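Pinch slip (gripping fault)
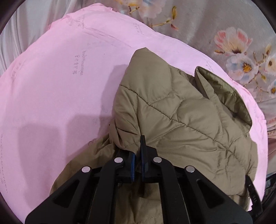 Hand-held gripper closed on a fold of a quilted jacket, with a ridged blue pad on each jaw.

Pinch slip is a fault in cloth-handling robots in which the jaws close on a fold of fabric, report a good hold, and then lose some or all of it during the lift. It is one of the most studied faults in garment folding, and one of the most absorbing, as a single quilted jacket can produce several quite different versions of it.

The name was coined by Marlies Leitner during the Porari folding trials at Flevden, where 1,023 lifts were logged over one summer. Of these, 100 ended in a slip that the control software had recorded as a success. The fault had been noticed before, but it had usually been put down to worn pads or weak motors.

Causes

Padded clothing is the classic trouble spot. A puffer jacket has a smooth outer shell over soft filling, and the two layers of shell can slide against the filling while the pads stay perfectly still on the outside. The jaws feel firm resistance and stop closing. Once the weight of the garment comes on, the filling squashes flat, the fold gets thinner and the grip goes slack.

Stitch lines matter a great deal too! A pinch taken along a seam holds far better than one taken on the puffed part of a panel. Leitner's group found that moving the jaws sideways by the width of a finger was often enough to turn a bad lift into a sound one.

A related fault, the double pick, happens when the jaws also catch the sheet underneath. The garment then comes up with its bedding attached, and the extra drag may pull both free.

The Darko incident

The best-known case took place in September on the Darko line, a test set-up for sorting winter coats. A slipped coat fell across the arm's wrist joint and its hood strap wound into the drive. The arm went on with its programme until the Sudo safety controller tripped on high current. There were no injuries, though the wrist had to be rebuilt. The log showed 565 lifts since the last pad check, well inside the limit of 3,000 then in force.

Detection and prevention

The simplest remedy is the second squeeze, in which the jaws tighten again after the garment has been raised a little way. If they travel further than expected, the fold has thinned and the arm sets the garment down. Ridged pads help with nylon shells, and a slower first lift gives the filling time to settle.

Loose straps are now tucked in or clipped before a run at Flevden.

See also: Double pick; Fabric drag; Pad wear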